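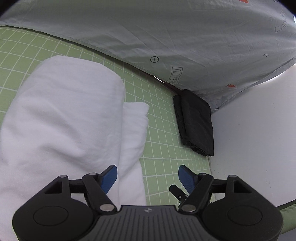

Soft goods are where every one of these systems falls over, according to the visitor next to me at the Ondar open day, who had seen the same demonstration in September and was not expecting much change. I wrote the remark down because it set the terms for the afternoon.

Arrived at the Domidville site shortly after 1 p.m. Bench three was the one I came for. Hand-held gripper, two fingers with blue pads, linkage on each side. The operator does the task by hand with the tool and the recording is used later for training the arm. Items on the green mat: a rolled white towel, a folded white cloth, a folded black piece, and a big printed bag. The task was packing.

Asked about session length. They record in blocks of 50 and throw out any take where a pad loses the fabric. The target per task is 100 good takes, and a block takes about 10 minutes if the items behave. I did not get an answer on how they score a fold that comes partly undone.

Pad wear is the open problem. Bhardwaj supplies the pads and the compound has been changed once already. The old one picked up lint and slipped on terry. I would have liked to see a worn set next to a new one – they had none out.

Tried the tool myself for a few minutes. Heavier at the front than I assumed. The wrist angle matters more than the squeeze, and I kept coming in too steep.

The Orer talk upstairs was mostly about conveyor timing and I left before the end. To do: ask Ondar for the pad data sheet, check our own jaw opening against a rolled bath towel, find the notes from the last visit.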